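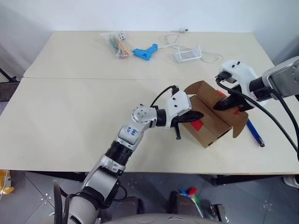 Chapter 4: Boxes and How to Fill Them

I packed my first parcel at Pramar when I was 20, and I made a right mess of it! I'd grabbed the biggest box going, stuffed it with paper and hoped for the best. Archana Kushwaha, who had the next bench, tipped it all out and handed me a smaller one.

We use cookies to improve your visit. Accept | Settings

So we'll start with the plain brown box (flaps, corners, which way the ridges run) before we go anywhere near tape. Have one beside you as you read.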